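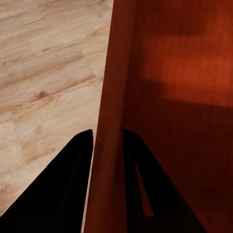

Figure 1.

3. How congregations talk about voting when the minister isn't in the room

I should say up front that I didn't plan to write this section. The original study was about sermons. Satish Alva and I had collected 3,773 of them from parish websites in the Bergeron district, and we were going to count how often a candidate or a party came up, and that would be the paper. Then I started staying for coffee after the services (partly for the coffee), and I kept hearing things that the sermons had left out.

So what follows leans on the coffee hours. I sat in on 26 of them in 12 churches, with permission from each church board, and I wrote my notes in the car before driving home. I didn't record anybody. Chantal Gill went through the notes later and coded them without knowing which church was which, and where she and I disagreed we argued it out over the phone until one of us gave in. It was usually me.

3.1 Politics from the pulpit

The sermons were pretty tame. Ministers prayed for "those in authority" and for wisdom, and now and then for a particular bill to be handled fairly. Very few told people how to vote, and the ones who did had a way of getting near it and then backing off. One preacher spent most of his time on the book of Amos, got to the part about the scales being rigged, looked at the congregation for a good long while and moved on to the hymn. Does that count as an endorsement? Satish says no. I was there, and everyone in my row knew which candidate he meant.

This is a problem for anybody who works from transcripts alone. Lachance (our colleague Laurier, whose earlier report on the Trollanen parishes got me interested in all this) called it "the pause problem," and I've borrowed the name. A word count can't pick up a pause. It also can't pick up which verses get read aloud the week before an election and which ones get skipped.

3.2 Politics over coffee

Once the service was over, things loosened up. Members talked about candidates by name, and they used religious language to do it – "called," "chosen," "a Jonah," and once "a Pharisee with a haircut." They also disagreed with each other a lot more than I'd expected. I had read so much about churches as voting blocs that I walked in looking for one, and in most places I just didn't find it.

What I found was closer to a set of tables. People sat with the same friends week after week, and each table had its own politics. At the church I'll call Histov, the table by the kitchen was strongly for the sitting council member and the table by the piano couldn't stand him. They passed the cream back and forth without any trouble. Wayne Poirier, an elder there who agreed to be named, told me the two tables had been at odds since a zoning fight years ago and that the faith part got added on later. "We were mad first," he said. "Then we went and found the scripture."

I've thought about that remark a great deal. A lot of the writing on religion and politics assumes the belief comes first and the vote follows. In up to 23 of the conversations I coded as "political with scripture," the person had settled on the candidate before any verse came up, at least in the order they told it to me. I can't prove that's the order it happened in. People tidy up their own stories, and I only heard them once.

3.3 Who stops coming

There's a quieter group I nearly missed, which is the people who had left. Zachary MacLeod, a former deacon, put me in touch with several families who used to attend. They didn't describe losing their faith. They described getting tired. One woman said she still prayed every morning but couldn't face the parking lot and the bumper stickers. Another had moved to a smaller congregation two towns over where, she told me happily, they mostly fight about the organ!

I don't want to make too much of these families. They came to me through one person, and he had his own reasons for leaving. Still, a study that only visits people in the building is going to miss them every time, and ours nearly did. The next section goes back to the sermons and asks whether the churches these families left sounded any different from the rest.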